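Notebook, 6 May 2024
Catalog cleanup, duplicate editions, second pass

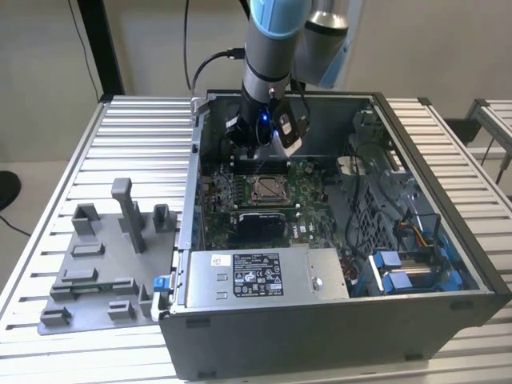
Picked up where I left off with the paperback records. The Rastlow export claims every edition in the women's studies shelf list has been matched to a parent work. I don't believe it. I pulled 80 records by hand and checked title page scans against what the export says. 59 agree. The rest are wrong in ways that a match score won't catch.

Most common problem is the reprint treated as a second edition. A publisher changes the cover and the price, prints "2nd printing" on the copyright page, and the import reads the 2 as an edition number. So we get "2 edition of" in the heading with nothing else to back it up. Same page count, same plates, same typo in the table of contents. That is one edition and I'm recording it as one until someone shows me different text.

Second problem is place of publication. Na turns up as a place in the older rows. I spent too long looking for a town called Na before Su-bin Hwang told me it's the old typists' "n.a." with the periods stripped out. Fine, but Clustport then grouped all of those together as if they shared a publisher. Pamphlets from three different countries are sitting under one heading. Needs undoing before anything else gets merged on top.

Su-bin thinks we should trust the cluster where the ISBN matches. I'm less sure. Half this shelf predates ISBNs, and the numbers on the others were probably added by booksellers later. I found 20 rows where the number belongs to another book altogether -- one of them is a cookbook. Asked her to rerun with ISBN switched off and author plus page count switched on. She says it will be slow. Let it be slow.

Tellix subject headings: skip for now. The vendor note says they are "reviewed." By whom, and against what? A collection of speeches is filed under Fiction, and a bibliography of strike pamphlets is under Self-help. I would sooner leave the field blank than pass that along to a reader.

Descriptions are worse still. Several run two blurbs together mid-sentence, with a scrap of some web address in the middle. No way to repair those from the export. Either retype from the back cover or delete. I'm deleting unless the book is on our own shelf.

To do
-- split the Na group, check each pamphlet against its title page
-- ask Rastlow what "matched" means in their report, get it in writing
-- Su-bin: rerun without ISBN, keep the old output so we can compare
-- anthologies: do we list every contributor or just the editor? The rule sheet says both on different pages
-- no merges to the live catalog yet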